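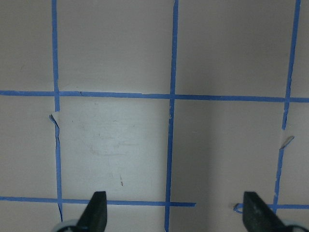 Filed under: Polar History, Long Reads
Last updated in November

There is a kind of person who goes to the far south to be first at something, and there is another kind who goes because somebody has to keep the stove lit. I have always had a soft spot for the second kind, and the wintering party of the Hinau was made up almost entirely of them.

The Hinau was a tubby little supply ship, built for the timber trade and never meant for ice. She left Allville with 40 tons of coal, a deck full of unhappy dogs and a crew who had mostly signed on for the wages (a few later admitted they had thought they were headed somewhere warmer). Her job was simple enough on paper. She was to drop a shore party at Tatiren, a gravel beach with a hut on it, and be back before the sea froze.

She got there late, the sea froze early, and so everybody stayed.

What I love about the logbooks from that winter is how little of them is about glory. There are pages on the right way to dry socks! There is a long and rather heated argument, carried on in the margins in two different hands, over whether the hut door should open in or out. The weather readings were taken every 3 hours, day and night, and whoever had the midnight turn was allowed an extra spoonful of sugar, a rule that seems to have been guarded more fiercely than anything in the ship's articles.

When the light came back, a small sledge party set out for the ridge they called Ma, hauling up to 700 pounds between them across snow as soft as flour. They were gone 2 weeks longer than planned and came home with frostbitten fingers, a bag of rocks and a decent sketch map of the coast. The rocks are in a drawer in the Allville museum today. The map was still being used by other ships long after the Hinau had gone back to hauling timber, and you can find the hut on it, marked with a small, careful square, its door opening in.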